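Search this site Search Enter keywords

Sheet vinyl and peel-and-stick panels: notes on wear, seams and adhesive

The January issue covered subfloor moisture. Several readers then wrote in with questions about printed surface coverings in small rooms, mostly utility rooms, back halls and shop counters. The notes below cover the products we get asked about most, with results from the Damasceno Street test room where we have them.

Print layer and wear layer

A printed covering has a backing, a print layer and a clear wear layer. The pattern itself has almost no resistance to abrasion. All of the service life is in the clear layer, and once that is gone the print goes quickly. Light backgrounds show the change first. Cream and pale gray sheets pick up dark specks where grit has been pressed into the surface, and these do not come out with a mop. A mid-tone with an irregular pattern hides the same amount of grit for much longer.

We ran Trisell's economy floral sheet and Zimier's mid-grade plain sheet side by side in the same doorway. The counter on the door recorded 1,263 passes. The Trisell sheet had scuffing visible from standing height. The Zimier sheet had the same scuffing but it could only be seen at a low angle with the lights on one side. Neither had worn through.

Peeling

Most of the peeling we are sent photos of has one of two causes. The first is adhesive applied over dust. Vacuum, wipe with a damp cloth, let the surface dry and vacuum again. The second is a heavy object dragged across the sheet, which breaks the clear layer and lifts an edge. Once an edge is up, every later pass catches it. Trim the lifted edge square with a new blade and seal it the same day. A patch in the middle of a sheet can be cut out and replaced if you kept an offcut, but the pattern has to be matched before the old piece is removed. Tape the offcut over the damage, line up the print, and cut through both layers at once.

Do not use contact cement for this repair. It yellows under a clear layer, and the outline of the patch will be visible within a year.

Brick-pattern wall panels

Brick patterns are less forgiving than florals because the grout lines give the eye a straight reference. An error of an eighth of an inch at the first panel is easy to see by the fourth. Strike a level line on the wall and set the first course to that line. The floor and the ceiling are both poor references in older buildings.

At inside corners there are two workable methods. You can wrap the panel, which keeps the courses aligned but leaves a soft radius that tends to lift. Or you can cut at the corner and cover the joint with trim. We prefer the second method for foam-backed panels. Metal trim costs more than vinyl and gives a cleaner line. Check that the courses meet at the same height on both walls before fixing the trim, as it will cover a gap but will not cover a step.

Jilel foam panels need 6 hours before trim is fixed against them. We tried it sooner and the panel edge crept under pressure.

Temperature

Store the roll flat in the room where it will be used for a full day. Above 90 degrees Fahrenheit the adhesive on the Jilel panels grabs at once and cannot be repositioned. We had one session at 94 degrees and lost two panels to stretched corners. Cold is less of a problem for the adhesive, but the sheet holds its curl and the ends have to be weighted.

Choosing the pair

Blue walls with white joints will make a cream floor look yellower than it does in the store. Look at both samples together under the lamp that will be used in the room. Large floral prints also need a larger allowance for waste, so check the pattern repeat printed on the label and add one full repeat to each length.

Samples of the Zimier sheet can be requested at the front desk until 19th April. The next issue covers stair nosings and transition strips.

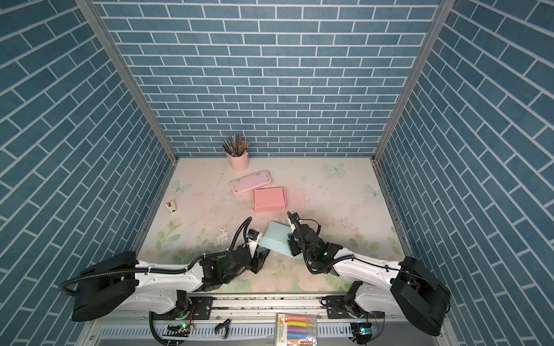 Blue brick-pattern wall panels with a cream floral floor surface, showing scuffs and a worn patch.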